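Music Marketing and Release Campaigns
Unit 6 handout: The single, the teaser and the cover story
Instructor: Renata Wróbel

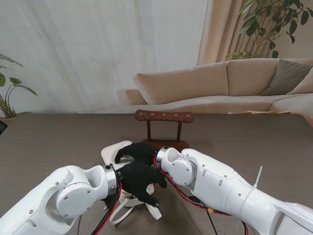 1. What an era is

In pop writing, an "era" is the period built around one album: the songs, the clothes, the colors, the interviews and the tour. Fans usually date it from the first teaser. Labels usually date it from the first single, since that is when the budget opens. Use the label's date in your assignments and note the fan date if it differs.

2. Order of events

Our main case is the singer Matar and the album Cudness, released on the Konuder label. The campaign ran like this:

Week 1: all old posts removed from the artist's accounts.
Week 2: a 12-second clip of the chorus, no title given.
Week 3: title and artwork, then the single at midnight.
Week 4: magazine cover and long interview.
Week 6: video.
Week 9: album.

Compare this with the Idavbridge campaign from the March reading, where the interview came before anyone had heard a note. The press was good and the first week of streams was weak.

3. The snippet

A snippet has to carry the hook. It also sets up a problem: listeners get used to the short version and may find the full song slow to start. Matar's team cut the intro of the single after the teaser went out. Ekene Afolabi covered this in his guest talk; see your notes on edits and radio versions.

4. The cover story

Terms to know: exclusive, embargo, pull quote, lead time. Print lead time is long, so the interview is often done before the track list is final. In the Cudness interview Matar names two guests who are not on the album. Read it for what is said about the stage name versus the private person, and mark each place where the writer turns back to the record.

5. Brand tie-ins

A commercial can serve as a second teaser if it uses new music. Check who paid, who owns the edit, and how long it may run.

Assignment

Write a six-week plan for a debut single with a total budget of $2,000. Up to 917 words, plus a calendar. Spend no more than 40 percent on paid ads. Due Tuesday, May 31, 2022, at the start of class, on paper.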